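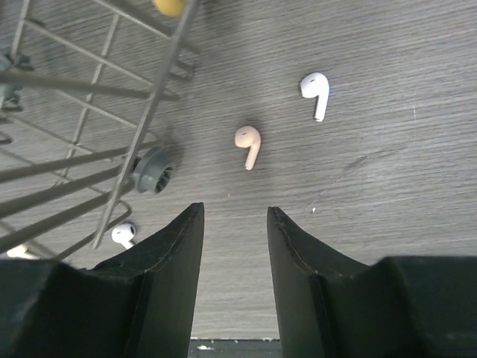 Earbuds and a wire rack, close up.

On the chores list, February: Sizwe Joubert wrote:

> The Standville people have cups going in and out of a dish rack now.
> I'd give it 3 years before Canuvham sells one to ordinary
> households. Dishes are basically done as a problem.

Sizwe, I'd slow down. Dishes are done as a problem when I can leave the kitchen and come back to a clean one. A cup held upside down in front of a rack is a cup held upside down in front of a rack.

Look at what else is lying around. An earbud is small and slick, and it rolls into the worst possible spot, under the wires if it can. My sink area is like that on any given night — forks under plates, a lid under the forks.

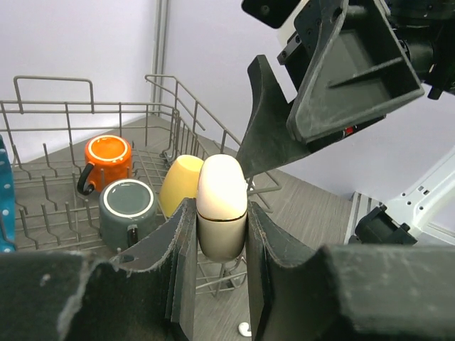
And I still want to see numbers. Scanlon posted 610 tries last spring and never said how many had a person stepping in. I asked twice. If I broke one mug in 40 my wife would have me on paper plates by summer.

Same story on the shop floor. We had a Distcombe demo at work, sorting small fittings into bins, and it was fine for 12 minutes with the parts laid out neatly. Then one of our guys dumped a real bin on the table and the sales rep started talking about the next version.

I'd like to be wrong, I hate doing dishes. But 3 years? Put a dinner on it and I'll take the other side.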